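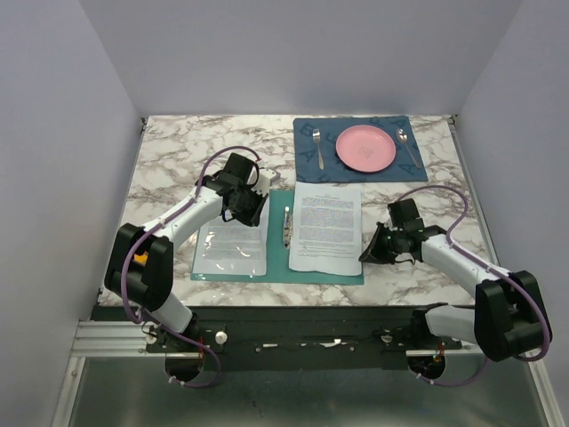 3. Reading before signing: what people told us

3.1 How the conversations were set up

We wanted to learn how ordinary people deal with the agreements that small firms put in front of them, and we felt from the start that a survey alone would not get us very far. People will happily tick a box saying that they "usually" read what they sign, and it is only when you sit down with them over a cup of coffee, and let the talk wander a little, that you begin to hear what "usually" means. So we talked. In August we spoke with 113 people who had signed a confidentiality agreement for a job, a trial shift, a product test or a piece of freelance work. Most had signed with one of two firms, Grundance and Roltier, both of which were kind enough to let us study their standard forms, and the rest had signed with a mix of smaller employers.

We asked each person to tell the story of the signing from the beginning: where they were, who handed over the pages, how long they had, and whether they kept a copy. We tried hard not to hurry anyone. Several of the best remarks in our notes came after the formal part was over and coats were already on.

3.2 The look of the page

We had expected to hear mostly about hard words, and we did hear about them, but many people began with the look of the page. They remembered small type, long paragraphs and capital letters turning up in the middle of sentences. One person, who had signed with Roltier, told us that the capitals made her feel as if she had walked in on a conversation between two lawyers who already knew each other. Terms such as "Disclosing Party" are familiar enough to anyone who drafts these forms, but our speakers often had to stop and work out which party they were themselves, and some admitted that they had guessed. 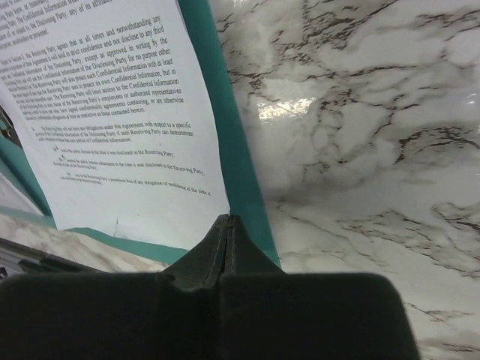
Figure 1. Part of a printed page with confidentiality wording in small serif type.

A kind of tiredness came up again and again. People would start at the top with good intentions, get through the opening definitions, and then find their eyes sliding down toward the signature line. A freelance illustrator compared it to reading the back of a medicine box, where you are fairly sure that something in there matters and just as sure you will not find it. We were rather fond of that comparison and have borrowed it in talks since.

3.3 Time, and who is waiting

The second thing we heard about was time. Of those we spoke with, 24 said they had been given the form a day or more ahead, and their accounts were noticeably calmer. They had read at the kitchen table, asked a sister or a neighbor, and written questions in the margin. The others had mostly signed on the spot with someone waiting, often a perfectly friendly someone, and the friendliness seems to have made it harder to stop and read. "She was so nice about it," one man told us, "I felt rude turning the page."

Grundance now mails its form out with the first letter, a change it made before our study began, and people who had signed there spoke of the pages with less unease. We would be careful about leaning on this too heavily. The Grundance form is also shorter, and we cannot pull the two effects apart with the material we have. The question of length is taken up in Section 4, where we compare the wording of the two forms clause by clause.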